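Robot Learning for Handling Tasks
Handout 7: Evaluating policies in simulation
Wednesday, June 13, 2018
Lecturer: Lautaro Olivares. Lab sessions: Lautaro Sosa.

Read sections 1 to 3 before the lab. Section 4 is the part you will need for the coursework.

1. What we are trying to measure

Last week we trained a policy from demonstrations and looked at the training loss. Loss tells you how closely the policy copies the demonstrator on recorded states. It says very little about what happens once the arms are moving under the policy's own control, when small errors push the arms into positions the demonstrator never visited. The only way to find out is to run the policy and score it.

A run of this kind is called a rollout. You set the starting state, let the policy act until it finishes or the time limit is reached, and record success or failure. The success rate is the number of successes divided by the number of rollouts. Everything else in this handout is a matter of deciding which starting states to use and how far to trust the number you get.

2. Why simulation

In simulation the same starting state can be loaded as many times as you like. Two policies can be given identical layouts, which makes the comparison much sharper than giving each its own random set. We call this paired evaluation. In a paired test you look only at the layouts where the two policies disagree.

The cost is that the simulator is wrong in places. Contact and friction are the usual trouble. A rigid object that slides a little too easily will make a good grasp look bad, and soft materials are worse. Treat the simulated success rate as a way to rank policies and be careful about quoting it as a prediction for real hardware.

3. Example: the Vultow study

The lab's two-arm policy, Vultow, was trained on 3853 demonstrations, all collected in the Hellden simulator. It was then tested on 1000 fixed layouts drawn from the same generator as the training data. It succeeded on 698 of them, a success rate of 69.8 per cent.

For a success rate p measured over n independent rollouts, the standard error is the square root of p(1 - p)/n. With p = 0.698 and n = 1000 this gives 0.0145, so a 95 per cent interval runs from 67.0 to 72.6 per cent. With only 100 rollouts and the same rate, the interval would be more than three times as wide. Please check this yourselves. Several reports last year claimed an improvement of two points from 50 rollouts, and no marks were given for it.

A second test used 600 layouts in which the table was more crowded and the surfaces were swapped for ones not used in training. We shall go through those results in the lecture, so leave half a page for them.

4. What goes into a layout

A layout file fixes the table surface, the objects and their poses, the lighting, the camera position and the starting pose of both arms. The random seed is stored with it. If any of these is left out, the rollout can't be repeated.

Objects fall into two groups. Targets are the things named in the task instruction. Distractors are everything else: boxes, trays, mats, spare food items. Patterned mats and veined stone surfaces are useful distractors for a policy that works from camera images, as they put strong edges where there is nothing to grasp. Dark surfaces also make a black arm harder to pick out from its background.
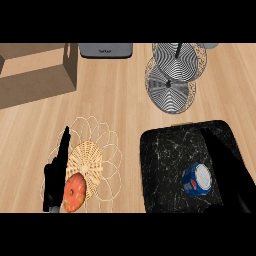
Partial views need a decision too. An object that lies partly outside the camera view may still be reachable, and the policy has to act on what it can see of it. Our rule is that a target must have its centre in view at the start. Distractors may lie anywhere on the table. If you change this rule in your coursework, say so in the first paragraph of your method section.

Score each rollout with the checker script, using the final state of the simulator. Do not score by watching the video. Keep the video for the failures, though, and sort them by cause: wrong object, missed grasp, dropped object, collision between arms, time limit reached. The first cause in time is the one that counts. An arm that misses its grasp and then runs out of time goes under missed grasp.

5. Exercises for the lab

Load the first 20 layouts from the Figueroa folder and run both saved policies on each. Make a two-by-two table of the results.

Repeat with a new seed for the policy but the same layouts. Note which results change.

Swap the table surface in five layouts, leave everything else alone, and run them again. Bring the failure list to Lautaro Sosa at the end of the session.

Further reading: chapter 4 of the course notes, up to the part on confidence intervals for paired data. The August resit covers the same material.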